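About Hasness

Home | Services | Workshops | About | Contact

We fold clothes. We also wash them, sort them, roll them and send them home in a basket, but folding is the part we love and the part people ask us about!

Hasness is a wash-and-fold service in Brirkau, started by Sille Bisgaard after years of doing the laundry for a handball club (she played a bit too, but will tell you she was better with the shirts). In our first January we folded 994 pieces, most of them on one table. There are 4 of us now, and everybody takes a turn at everything.

How we fold

Our regular fold is flat and nearly square. Lay the piece out, smooth it from the middle toward the sides, bring the edges in, and press down with both hands before the last turn. It suits T-shirts and anything that lives on a shelf. If the top edge bunches up, open it one step and smooth it again - there's no need to start over.

Then there's the roll, which we use for gym bags, suitcases and very full drawers. Start at the hem and keep it tight all the way. Rolled shirts stand up nicely side by side, and you can find the color you want without digging through a pile. Stretchy knits are trickier than plain cotton because they like to spring open, so we let them settle on the table for a moment before we begin.

We sort by color as we go. Bright colors are a joy to work with, and a tabletop with blue, red and yellow on it cheers up the whole afternoon.
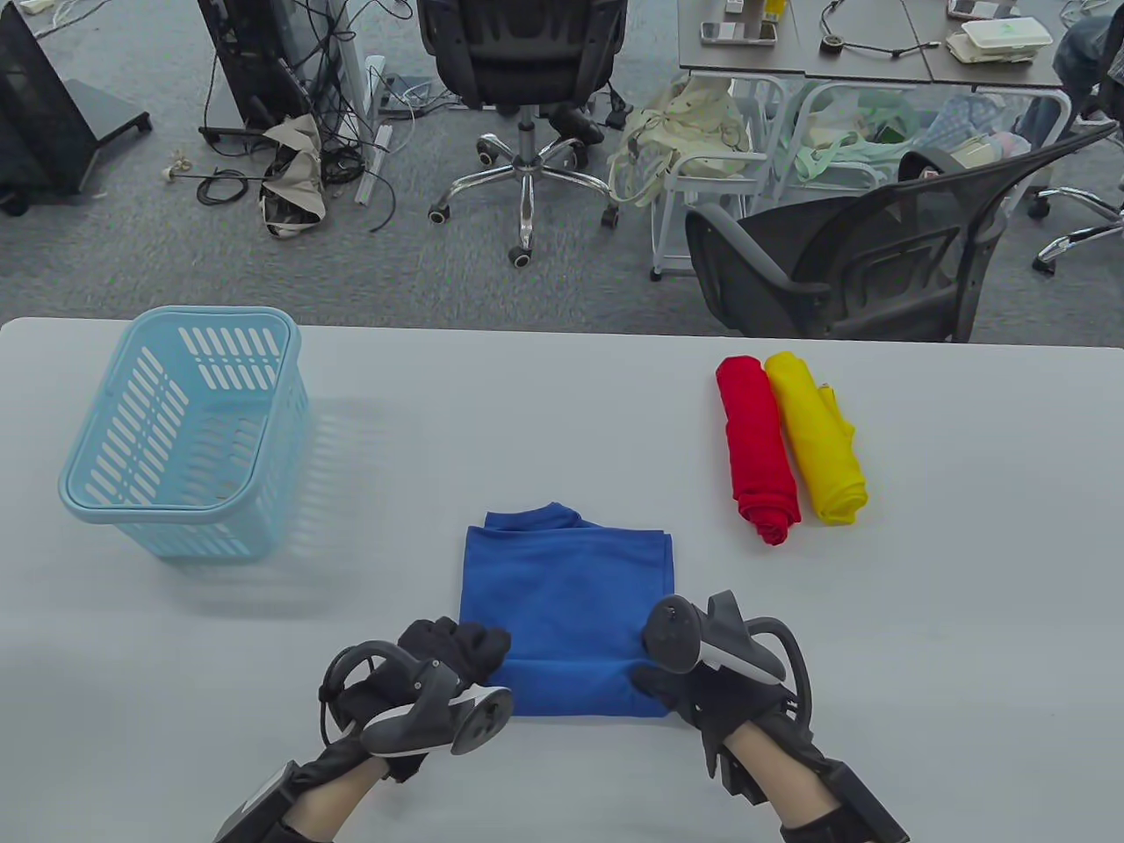
Blue in the regular fold, red and yellow rolled. 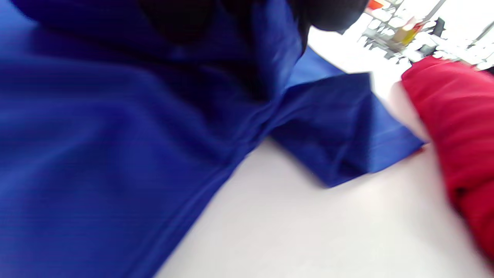
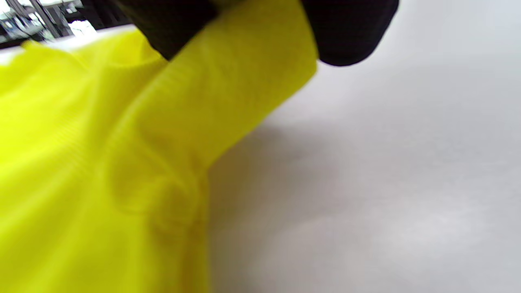
A good handful of yellow-green knit.
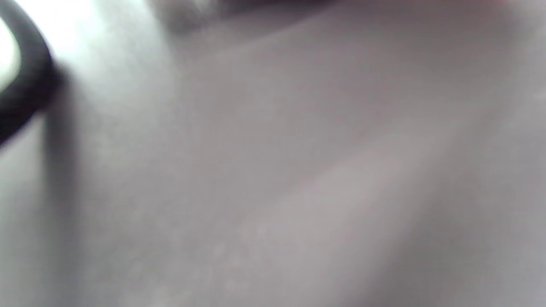

What we do for you

Wash and fold: Bring your laundry in any bag or basket you like. Tell us which things you want flat and which you want rolled, or leave it to us. Orders left by 10 in the morning are ready the next afternoon.

Team kit: We look after jerseys, shorts and training tops for local clubs. Sets come back sorted by size, with the numbers facing up.

Folding workshops: These run for 2 hours and are good fun, even for people who swear they hate laundry. Bring a few shirts from your own closet, including the one that never wants to stay folded. Kids are welcome with a grown-up, and they're often the fastest rollers in the room.

The Baldursdóttir fold

Regulars know this one already. It's our own fold for hooded sweatshirts, named after the customer who taught it to Sille across the counter. The hood goes down over the back, the sleeves cross behind it, and the bottom tucks up into the hood so the whole thing holds together when you pick it up. Ask for it by name when you drop off!

Come and see us

Stop by with a bag of laundry or just a question about fitted sheets - we have opinions. Our door is on the courtyard side, next to the bike racks, and workshop dates are posted by the counter.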